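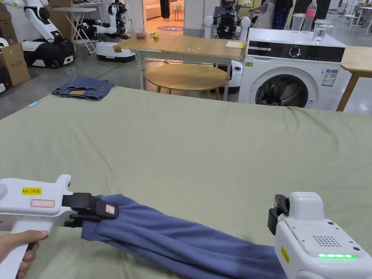 February, a little after 9 p.m.

Well, the quilt is officially a thing I am doing. I told Maricel Macaraeg I'd have it ready for the Lornham show and she laughed at me over the phone for what felt like a full minute, and then she offered to lend me her walking foot, so I guess she believes me a little!

I spent the whole morning at Dagdag (the remnant store next to the bus station, the one with the terrible parking) and came home with way too much. I went in for backing fabric. I came out with backing fabric, a bag of shirting scraps, and 17 fat quarters in every shade of mustard they had. The total was under 80 dollars and I'm not going to think about it again.

The pattern is called Forkar and it's all skinny diamonds. 961 pieces if you make the full size — I had to read that line twice. I'm making the full size. Mom says I always do this, and she's right, but the lap version looks so stubby.

Pieced four blocks after lunch. Two are good. One has a point that wanders off into the seam, and I'm leaving it. The other one I ripped out while listening to a radio play about a lighthouse, and I lost the plot somewhere around the second shipwreck.

My plan is up to 50 diamonds cut per evening, only on nights when my wrist isn't sore. It's a bit sore tonight, so no cutting, just pressing seams and eating crackers over the sink.

Oh, and the blue question. Maricel thinks the border should be navy and I keep leaning toward the dusty blue from last summer's curtains, if there's enough left of it. I'll lay them both out in the morning when the light is decent.

Need to remember: needles, size 80 bobbin thread is NOT a thing (I wrote that on my list, no idea why), and call Dredura back about the iron.

Bed now. The cat has already taken the good pillow.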